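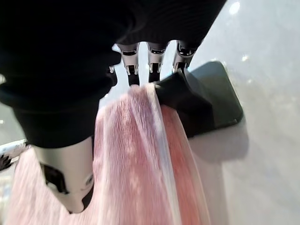
# A morning of articles at the Flindside open day

I've taught evening English to adults for long enough that I should be tired of *a*, *an* and *the*, and I came home from Flindside wanting to teach nothing else for a month. The language center there runs an open day every December, and this year's theme was articles: how people learn them, how people teach them, and why a student who can talk happily for an hour about tax law will still say "I went to the work."

I took the early bus from Harnero and got in a little before nine, which gave me time for coffee and a look at the corridor displays. They'd put up student writing from all levels, uncorrected, with the articles blanked out. You were meant to pencil in your own choice and then lift the flap. I got the first few right and felt pretty smug, and then hit "She plays ___ piano in ___ church near ___ river" and stood there arguing with a stranger over whether "a church" sounded better than "the church." (Both fine! The flap said both fine!)

## First session: the noun comes first

Valeriano Cordero had the beginners' room, and he opened with no articles at all. His group of visitors spent ten minutes sorting nouns: things you can count, things you can't, and the annoying pile that goes both ways, like *chicken*, *paper*, *light* and *time*. Only after that did he write up a sentence.

His point was that most article mistakes at beginner level are noun mistakes. A student who writes "an advice" has learned the article perfectly well and has the wrong idea of *advice*. He teaches "a piece of advice" as a chunk, on the same day as the word itself, and never lets it out on its own. I do this with *furniture* and *luggage*, but I've been leaving *homework* and *information* to chance for years. That changes next term.

A few of the pairs he used, which I copied down quickly:

- I'd like **a coffee**. / I don't drink **coffee**.
- There's **a hair** in my soup. / She has **long hair**.
- We had **a good time**. / We don't have **time**.
- He bought **a paper** at the station. / He ran out of **paper**.

Two of the visitors were students from the center, Bülent Güler and Tín Mạc, and they were the best part of the session. Bülent's first language is Turkish and Tín's is Vietnamese, and they compared how each would say "I saw a dog. The dog was eating." Bülent talked about the Turkish word for "one," which can do some of the work that *a* does, and how he'd spent his first year dropping *the* everywhere. Tín said his trouble was the opposite: once he'd noticed *the*, he put it in front of everything, including his sister's name. 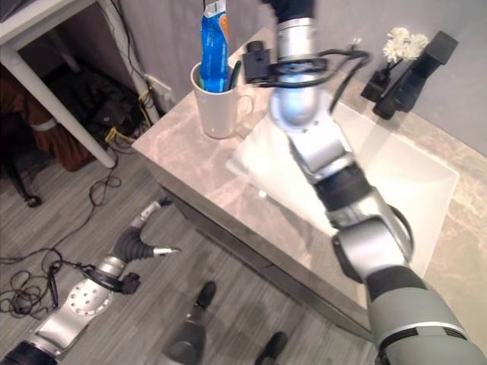

Valeriano asked them both to tell the dog story again, slowly, and had the rest of us raise a hand each time the dog went from new to known. Such a simple thing, and you could hear people getting it.

## Second session: the messy ones

Driss Filali took the upper levels after the break. He had a printed list of 1493 phrases collected from learner essays, every one with an article in it or missing from it, and 1470 of them had been sorted by the staff into types. The leftover ones were the ones he wanted to talk about – the phrases where the teachers themselves couldn't agree. I loved this. "In hospital" or "in the hospital" was easy enough to settle (it depends which side of the Atlantic you're standing on), but we went round and round on "have a knowledge of" and "in the light of."

He's against long rule sheets. The one his own course used to hand out had 30 rules, with exceptions to the exceptions, and he'd cut it down to three questions:

1. Can I count this noun, the way I'm using it here?
2. Does my reader know which one I mean?
3. Is it part of a fixed phrase I should look up?

I pushed back a bit on the second one. "Does my reader know which one?" is a great question for "Close the door," and a hard one for "The whale is a mammal" or "He's in the army." Driss agreed, and said he keeps those for a separate lesson. Fair enough, though I'd have liked to see that lesson too.

We finished with a practice set on Zellotex, the exercise program they use in the computer room. You get a short news-style paragraph, sixteen gaps, and you have to choose *a*, *an*, *the* or nothing for each. What I liked is that it lets you mark a gap as "could be either" and type why. What I didn't like is how small the text is on the screen, and there's no way to go back once you've moved on. I got two wrong, one of them "an heir," which I typed as "a heir" in a hurry and will be hearing about from my colleagues for some time.

## Lunch, books and getting there

Lunch was at Đào, the café on the ground floor, where I shared a table with Thắng Đỗ. He teaches writing to nurses and had a whole folder of real shift notes where the articles vanish on purpose: "Patient moved to chair, ate half of sandwich." His students read those notes all day at work and then get marked down for writing the same way in class. He now has them rewrite one note as an email to a family member, putting every article back in, and I've already stolen the idea.

If you're thinking of going next time, a few things:

- The corridor displays are best before the first session. By eleven you can't get near the flaps.
- Sessions repeat in the afternoon, so you don't need to choose.
- Bring a pencil. They run out.
- The book table takes cards, but the café is cash only.

The 4:15 bus back to Harnero was full, and I stood most of the way, underlining every *the* in the safety notice. Next year's theme is prepositions, and I've already put my name down.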